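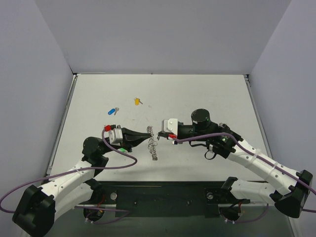 *Cell 2, both arms in on the spring, keys at the back left.*

**tapedmat** wrote on 4 Jul 2019:

We're writing house rules for our two-arm bench and I'd like to hear what other people have settled on. The cell is walled on three sides and open at the front where the arms bolt down. The task set is small parts: springs, tagged keys, that kind of thing. Our rules so far are on one sheet:

- Both arms go to park before anyone reaches over the rail.
- Speed stays at 33 percent for any new motion until it has run clean 4 times.
- One person calls the moves and the same person holds the stop.
- Parts for other tasks come off the table before a run starts.

The last one is what started the argument here. Half the shop ignores it, as you can see from the keys. My view is that a rule people ignore should be enforced or deleted, and I can't decide which.

---

**Horota_bench** wrote:

Delete it. We had the same rule and dropped it in May. The keys are well back from the spring. If your arms only work the middle of the table, a key sitting farther back does no harm, and every time you clear the table somebody has to put a hand inside. You're adding reaches to get rid of clutter. I'd take the clutter.

---

**rail_and_plate** wrote:

Disagree with Horota_bench. A planned path stays in the middle. An unplanned one goes wherever the elbow goes. I've seen an arm drag a part off the back of a table on a recovery move, and the path looked fine on screen. Enforce it.

Also, 33 percent is an odd number. Where did that come from?

---

**tapedmat** wrote:

It came from the old Konthorpe sheet we inherited. The controller was set in thirds and the number stuck. I don't feel strongly about it.

On the keys, what I worry about is more than one task's parts being out together. The log says one thing and the table says another. When we go back to find out why a grip failed, we can't tell what was supposed to be there.

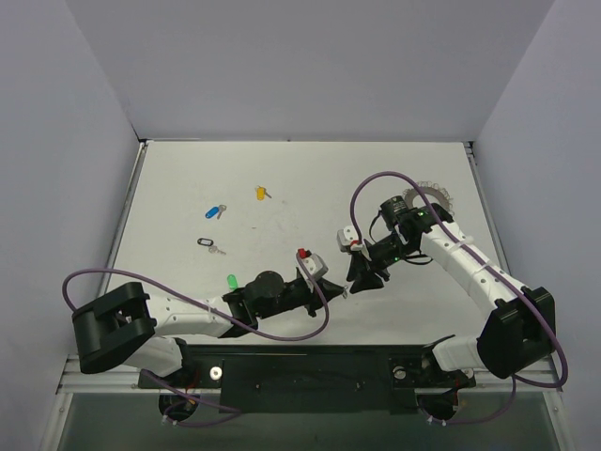
So I'm leaning toward a split rule. Parts for another task can stay if they're written into the setup note before the run. Anything that isn't in the note comes off. That keeps hands out of the cell most of the time and the log still matches the table.

---

**sang_cell** wrote:

The split rule is close to ours. We added one line: the setup note lists tagged parts by tag color, so yellow, blue, green, black and so on. It takes ten seconds and there's no arguing later over which key somebody meant. Don't write "keys, assorted". People will do it if you let them.

I'd put cables on your sheet before I worried about keys. Those purple ones make big loops. On our bench we have a rule that every cable gets walked through the full range of the joint by hand, power off, after anyone touches a clamp or a tie. Slack is fine as long as you've checked where it goes. It's written on the same page as the park rule and it gets signed.

---

**Horota_bench** wrote:

Signed by whom? We tried sign-offs and ended up with a page of initials all done in one pen on Friday afternoon.

---

**sang_cell** wrote:

By whoever touched the clamp. If the pen thing happens, you talk to the person. I don't think that's a reason to skip it.

---

**rail_and_plate** wrote:

+1 on the cable walk. I'd go further and say no free loop should be able to get between the two grippers. Ours are tied down every hand's width.

The split rule I can live with, but put a distance in it. "Listed and clear of the shared zone" beats "listed". We tape the shared zone on the table. Ours came out of Drerkitz note 511, if anyone still has a copy. The section on two arms sharing one surface is short and worth reading.

---

**Horota_bench** wrote:

Tape on a white table lifts and then the gripper finds it. We marked the walls at the two ends of the zone and sight across. Less exact, but it stays put.

Still think the rule is more trouble than it's worth — but listed is better than cleared.

---

**tapedmat** wrote:

Thanks all. New draft:

- Parts for other tasks may stay if they're in the setup note by tag color and clear of the shared zone.
- Shared zone marked. Tape or wall marks, we'll try both.
- Cable walk by hand, power off, after any work on clamps or ties. Signed by the person who did the work.
- Park and stop rules unchanged.

If anyone has that Drerkitz note as a file, please send me a message. Our copy is missing the back page.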